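Call for Participants: Table Setup and Tidying Sessions, Flistside

Puseo is taking names for its August sessions on Flistside. Read the whole call first. Last time we had 316 sign-ups and plenty of them wanted a different job.

You'd be setting small household items out on a big white table, putting them back, and wiping down between rounds. We say this will help people design better workspaces. Maybe. After 299 sessions I have my doubts, but the pay is real.

You need patience, steady hands and closed shoes. A design degree won't help. Neither will "passion."

Shifts start at 7 a.m. and the room is plain. 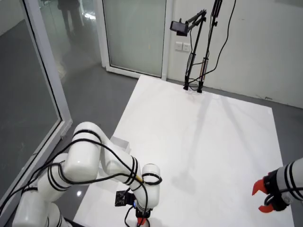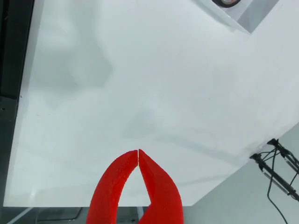

The white surface is where the work happens.
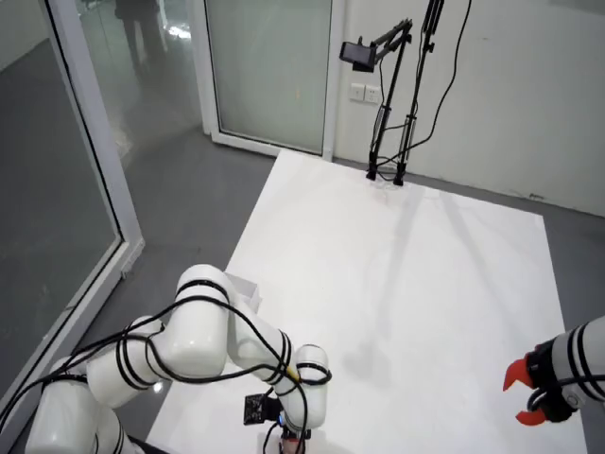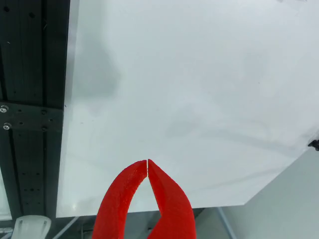
Bañez, who did the spring round, warns that wiping a white surface is most of the job and that smudges come back no matter what the instructions promise.

Apply through the Skirkivura desk with a short note on when you're free. Skip the cover letter.

Comments

flatpack_fan: Is the pay per shift or per round? The call doesn't say, and that usually means the lower one.

Mopsy: Did this in spring. Bring a snack.

Contact | © Puseo | Back to top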